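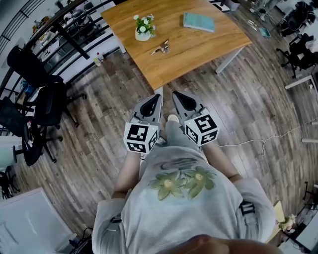
venla_v
Evening all. I need to settle on a rug before my mother-in-law comes on Thursday and I'm going round in circles. It's the upstairs landing, which we use as a sort of sitting spot, and the Sirko rug I ordered (the mustard one) turned up and looks awful. The floor is all wood-look planks in greys and browns, and then the table has that warm honey top, so whatever I put down has to get on with both. I do love the table with the white flowers on it, so that's staying! Would you go plain or patterned?

lakmal_d
Plain, every time. Those planks have plenty going on already. We've got a Rollotex flatweave in a dull green over something similar and it's lovely, goes with everything, and the hoover doesn't eat the edges.

Botine_fan
Disagree with Lakmal, sorry. Plain rugs show every crumb. I'd get a small pattern with some grey in it to pick up the table legs, and a bit of cream for the flowers.

lakmal_d
Crumbs come off with a shake. A busy rug on a busy floor gives me a headache.

comfort_a
Can I be the awkward one and say no rug? It's a nice floor and the black railing looks smart next to it. I'd put the 90 quid towards a decent chair. Also those two little bottles on the floor by the table want a shelf, or you'll be kicking them over in your socks.

venla_v
Ha, bottles noted, they'll be moved. No rug is tempting but it does echo up there, and my feet get cold. Does the Rollotex slide about, Lakmal?

lakmal_d
It did until I put gripper tape on the corners. Five minutes' work. Get the two-metre one, the next size down looks like a bath mat.

Botine_fan
Still voting pattern.

venla_v
Green flatweave ordered. Sorry, Botine! Mustard one is going back in the morning if I can get it into its bag.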